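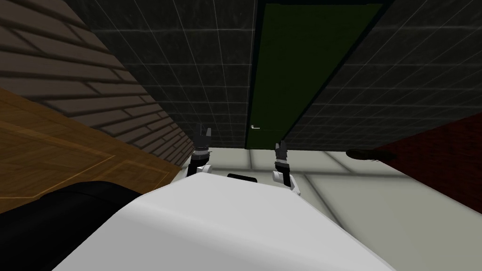
Haziq Kwok wrote back on the last report that the section on the tail shaft was too thin to release money against, and asked for the bearing clearances, the state of the seals and a firm answer on whether the Golovum can return to towing work before the winter charter. The sections below follow the order of his questions.

Golovum conversion, progress report to Pornstead
Period covered: July
Issued: 2022-08-01
Prepared by: Fitriani Purba

Status

The vessel remains afloat at the Krishnan yard, on the inner berth. Docking is finished and no further docking is planned under this phase. Work this period was on the shaft line, the towing winch foundation and the cabling for the new switchboard. The switchboard itself is on board and bolted down but not energized.

Shaft line

Both tail shafts were drawn while the vessel was in dock. The port shaft was cleaned, checked for cracks by dye test and put back with its original bearing. The starboard shaft had scoring under the aft seal, outside the limit in the seal maker's manual. It was built up with weld, machined and checked again before refitting. The starboard aft bearing was replaced. Clearances on both sides were taken with the shafts in place and are within the class limits; the signed sheets are in annex A.

New seals were fitted on both sides. Static leak tests were held overnight with no drop in header tank level. A running test can be done only at sea trials, so the seal item stays open in the class list until then.

Towing winch foundation

The old foundation was cut out and the deck under it gauged. Plate loss was greater than the survey before purchase had shown, mainly along the forward edge where water had sat under the drum guard. The affected plate was cropped and renewed. Doublers were considered and turned down by the surveyor, as the area carries the full towing load.

The new foundation is welded and has passed ultrasonic testing except for 2 joints at the port after corner, which were gouged out and are waiting to be rewelded. The winch is in the Trundora warehouse and will be called forward when those joints are accepted.

Electrical

Cable laid to date is 1,187 meters. The engine room runs are complete. The wheelhouse runs are held up by the bulkhead penetrations, for which the approved sealing compound arrived late and in short supply. A second delivery has been confirmed. Termination at the main switchboard has started on the 440 V side.

Insulation readings on the retained cables were good, apart from the feeder to the anchor windlass. That feeder will be replaced. It was not in the original scope and is covered by the variation request in annex C.

Budget

Spending and firm commitments now stand at 98 percent of the phase allocation. The extra deck steel and the starboard bearing account for nearly all of the contingency used. If the windlass feeder is approved, the phase will close slightly over its allocation unless the paint work on the upper deck is moved to the next phase. We recommend moving it. The coating there is sound enough to last through the winter with local touch-up.

Delivery

The vessel can meet the winter charter if the winch is on board by the end of next month. The bollard pull test needs a berth with certified bollards, and the Krishnan yard has none. A slot has been requested at another port but is not yet confirmed in writing.

Decisions needed from Pornstead

Approval or refusal of the windlass feeder variation.
Agreement to move the upper deck paint work.
Release of the next payment to the yard, against annexes A and B.

The next report will include the rewelding results and the draft sea trial program.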